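July
By the newsletter desk

THE SCIENCE CUPBOARD, FINALLY

Moving the Gosling Road teaching lab across the parking lot was supposed to take a weekend. It took most of June and 288 boxes, one of which held only lids. We have not found what they fit.

The Drosatlow building has better light, worse parking and a sink that sings. Shelving from Jerari came in at $1800, which used up the money for labels, so for now the shelves are marked in pencil. If you borrow something, please put it back near the word that sounds most like it.

Evening classes start again at 6:30. There are 10 places left in beginner's chemistry and almost none in soap making, where people seem to know something we don't. 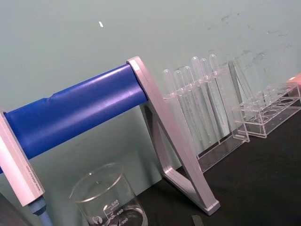

Glassware on the table at Drosatlow.

The old key still opens the old door, and we would like it back.

COMMENTS

brulteleck_mom: Are the lids white with a little tab? I may have the jars. I may have had them for a while.

Row3: The sink sang at the old place too. Did you bring it with you?

pencilcase: I put the funnels back under "tunnels." Best I could do.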